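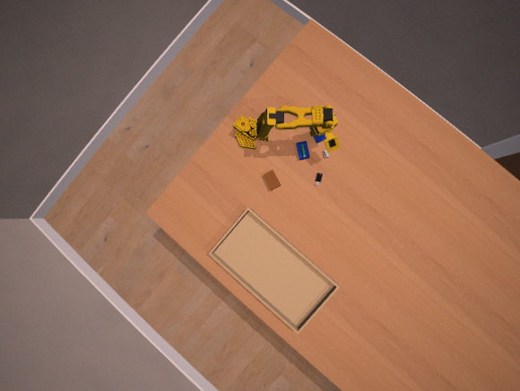

Dundow sewer rate credit: frequently asked questions
Compiled by Begoñe Echevarría for Dundow Ratepayers. Last checked 2019-10-19.

What is the credit supposed to do?
The city says it will lower sewer bills for households that are behind. It takes money off the fixed charge only. The charge per gallon stays where it is, so a big family with one bathroom gets the same help as a person living alone.

Who qualifies?
Anyone whose account is in their own name and who already gets the winter heating discount. Renters whose landlord pays the sewer bill are out. We have asked twice how many people that leaves, and have been told the question is "under review."

How many households are signed up?
The city's flyer says 3,645. The billing report handed out at the same meeting says 1,567. Maybe the larger number counts everyone who was mailed a form. If so, the flyer should say it.

How much will I save?
$7 a month if you are approved. Check that against your last rate increase before you celebrate.

Who runs the program?
A billing contractor called Sokero. Applications go to them, and so do complaints about applications, which seems a little cozy to us.

Can I be shut off while I wait for an answer?
Yes. The application does not stop a shutoff. Ask for a payment plan separately, and get it in writing - a phone promise won't show up on your account.

What about the Dufour Street pump station?
The city keeps bringing it up as the reason rates have to rise. It may well need replacing. We would find that easier to believe with the inspection report in hand, and we are still waiting for it.

When does the council vote on renewing the credit?
In November. Written comments are accepted until the day before, at the clerk's office or by mail.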